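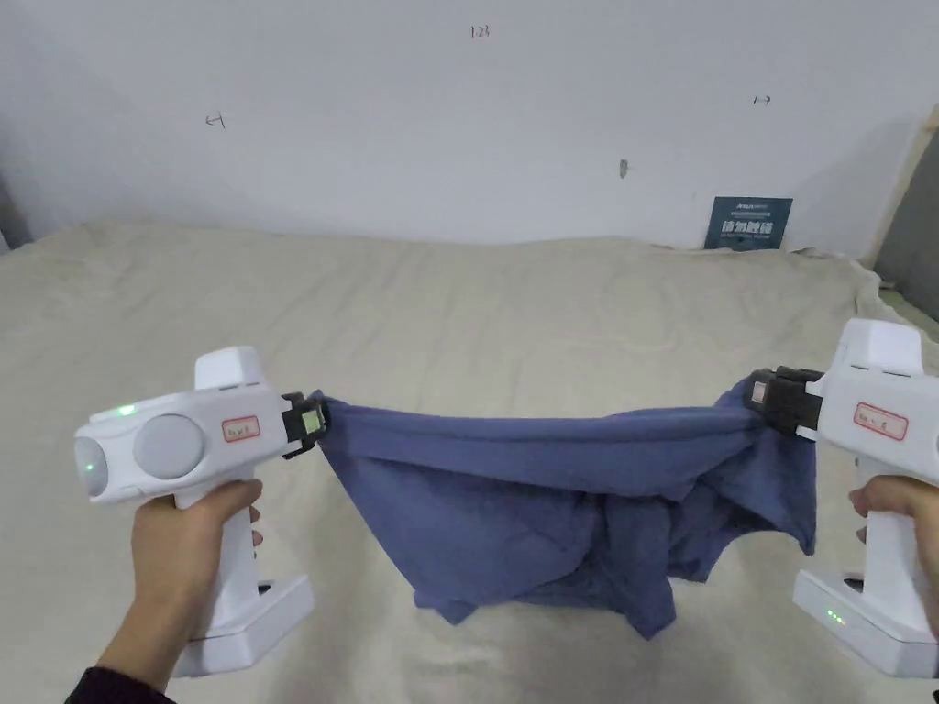

Folding, bedroom, before tea.

February, a bit after nine at night

Still thirty-something degrees in the hallway and I've given up on sleep, so you get an entry instead. I was going to write one on the train this morning but I stood the whole way to Oltden with my face in a stranger's backpack, and then it was work, and then it was the thing with the sourdough.

The sourdough! Right. So I've been nursing this starter for 3 weeks now, and up until yesterday it was behaving beautifully. Doubling by lunch, smelling like green apples, the lot. Then the heat came through and I opened the cupboard last night to find it had climbed out of the jar, down the shelf and into the box where I keep the tea towels and birthday candles. I scraped what I could back in and fed it and put it in the fridge, which the Tremska book says you should never do in the first month, but the Tremska book was written by somebody living up a mountain and I am living in a brick oven with a carport.

Baked with it anyway this arvo. 735 grams of flour because that's what was left in the bag and I couldn't face opening the new one (it's the wholemeal, bought by accident, and I'm pretending it isn't there). The dough was like soup. I did the folds every half hour like a good girl and it just kept sliding back into a puddle and looking at me. In the end I tipped the whole lot into the big lamington tin with olive oil and rosemary and called it focaccia, and do you know what, it's the best thing I've made all year. I ate the corner piece standing at the sink, then the other corner piece, and then I thought well, it'd look odd with only two corners.

Took a slab next door as well, because they've been putting our bins out all through January, and came home with a bag of plums. So now I've got a plum problem. Jam is out of the question in this weather. I'm thinking I'll halve them and freeze them and worry about it in April when a hot kitchen sounds like a nice idea again.

What else. The Neves came back from the shop! That's the little portable radio, for future me who has forgotten, the cream one with the dodgy dial. Fixed for less than I paid for dinner last week, and it now picks up the cricket without me holding the aerial. I had it going on the windowsill all evening and felt about eighty years old, in a good way. There's something about cricket on the radio with the flywire door open that makes me want to shell peas. We lost two wickets while I was watering the pots and I'm choosing to believe those things are connected.

Speaking of the pots, the basil has bolted and the chillies are going berserk. I picked 14 this morning and there are more coming, and I don't even like them that hot. The tomatoes have been a complete washout, all leaf and no fruit, except for one plant that came up by itself next to the compost and is covered in them. I've moved the hose over to that side out of respect.

Also I finally rang up about the Flondell course, the evening one, breads and pastries. I'd been putting it off since before Christmas because I had it in my head it was going to be 2,000 dollars and I'd have to have a good hard talk with myself. It's less than half that, spread over two terms, and there's a place left. I said I'd think about it and then rang back before the kettle boiled and said yes. So that's done! Starts after Easter. I'll need proper shoes, apparently, and a scraper, and I'm to bring my own apron. I've got an apron with a lobster on it and I don't know if that's going to set the right tone for laminated dough.

A bit nervous, if I'm writing it down. I haven't sat in a classroom since I was twenty-two and I was hopeless at it then, forever looking out the window. But I want to know why my croissants leak butter, and I've read every page there is to read on the subject and they still leak.

Change is meant to come through at midnight. I've got every window open and the fan pointed at my feet. Must remember bin night, ring the dentist, and take the starter out of the fridge before work.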